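Workshop tips: setting up a drink-pouring bench for a two-arm robot

These notes come from the Clavby pouring study, in which 1439 recorded runs were used to train one pouring policy and 495 further runs were kept back for testing. Most failures came from the layout of the bench. The tips are listed in the order Delphine Iwasaki applies them.

Use ribbed glasses where possible. Smooth ones gave weaker edges in the wrist view, and the grip height drifted. Take the cap off before the run and leave it clear of the glass. Tilt the bottle over the glass in small steps and hold at each step.

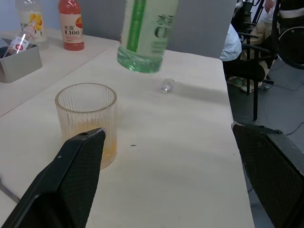
Why are the test runs kept apart from the training runs?
A policy scored on runs it has already learned from will look better than it is. Keeping them apart shows how it copes with pours it has not met.

Fruit needs a different grip from bottles. Close slowly, stop at first contact and lower the piece towards the rim before letting go. Keep the second gripper open until the first has cleared the glass. Lay the bar spoon flat, with its handle away from the glass.

Stand spare bottles along the back of the table. Wipe the finger pads between sessions, as dried syrup alters the friction. Nelu Pană logs each wipe with the run number.
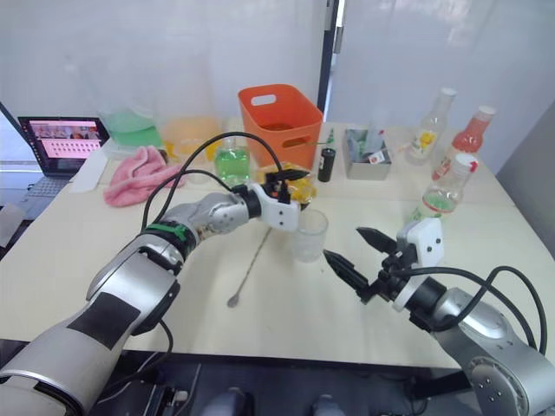
Fig. 2. Fruit-like pieces held near the empty glass, second gripper open.

Re-check the wrist camera after any change of finger pads.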